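3.2 Tableware and portion size

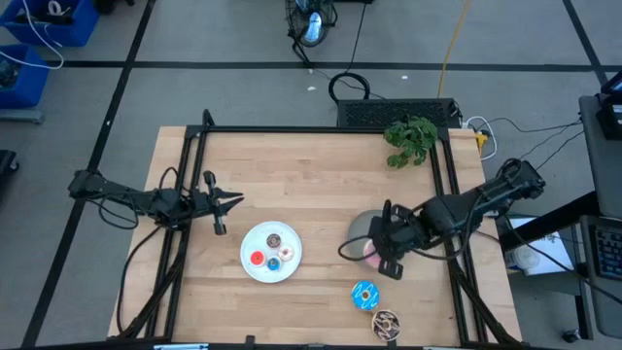

Figure 2. A round white plate and a gray bowl on a wooden tabletop.

Most earlier work on portion size has compared large plates with small ones. Less has been written on whether people serve themselves differently when the same meal goes into a bowl. We looked at this in two canteens, Likberg and Seker, which buy their food from one supplier and follow the same weekly menu.

Each canteen took part for 16 days in April. Diners at Likberg were given plates in the first half of the period and bowls in the second; at Seker the order was reversed. Staff were asked not to mention the change. Trays were weighed after serving and again on return, so that both the amount taken and the amount left could be worked out.

Soups and salads were left out of the analysis, as diners at both sites already took these in bowls before the study began. We also dropped 5 days on which the main dish ran out before the end of service — on those days the choice of food was too narrow to compare with the rest.

Servings of rice and pasta dishes were smaller in bowls at both sites. For meat with vegetables we found no clear difference. Leftovers followed a less regular pattern. At Seker they fell with the bowls, while at Likberg they stayed much the same, possibly because the lunch break there is shorter and some diners leave before they have finished. The weights for each dish are given in Table 2, and the effect of the order in which the tableware was used is taken up in Section 3.3.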